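Filing a Small Claim in Sarantis County

Last updated April 2019

The small claims division hears money disputes up to $5,000. Claims against a business, such as Orkel Storage in the town of Flerov, must name the company exactly as it is registered with the state.

Fill out Form 488 in black ink. Put the amount owed on line 2 and the date of the loss on line 5. Leave the case number blank. If the claim rests on a written contract, attach a copy and keep the original for the hearing. 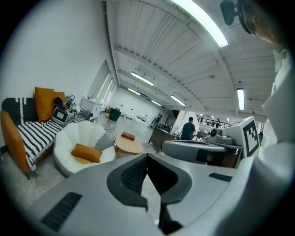

Take the form and two copies to the clerk's window at the Futden courthouse. The clerk stamps all three and returns one. Personal checks are not accepted.

The defendant must then be served. Service by certified mail is allowed for individuals. A business is served through its registered agent. File the signed receipt with the clerk at least five days before the hearing, or the case will be reset.

Parties who want a jury must file Form 680 instead, and the case moves to the general civil docket. That docket does not sit in July.

At the hearing, bring receipts, letters and photographs in the order you plan to use them, with a spare set for the other side. Most hearings last around 20 minutes. The judge may rule from the bench or mail a written decision.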